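4.2 Open-day protocol

The Lellbridge open day gave us 11 visiting groups over two afternoons, each promised a demonstration of up to 40 minutes. The Keder planner had been tuned in May on a quiet bench with one careful operator. Visitors were neither quiet nor careful. Before each run we asked them to lay out the toy tableware themselves, and they took to this with more enthusiasm than the gripper would have liked.

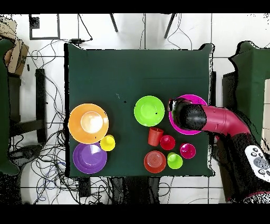

Figure 3. Table clearing at the Lellbridge open day, with the gripper over the magenta plate.

We scored a run by what the planner chose first and how long it spent choosing. Crabtree, our baseline, always goes for the nearest item and is seldom troubled by doubt. Keder prefers items with free space on all sides, so a layout like the one in Figure 3 suits it: the magenta plate sits well apart from the cluster of cups near the bottom edge of the table. The tilted cup in that cluster is a harder case. Our grasp model assumes that cups stand upright, a belief no visitor under the age of 11 appeared to share. Tilted cups were therefore logged separately and are left out of Table 2.

Groups could also call out which item should go next. Brenda Parsons entered these requests by hand and kept the ones that contradicted each other, which we treat in Section 4.3 as a measure of operator load.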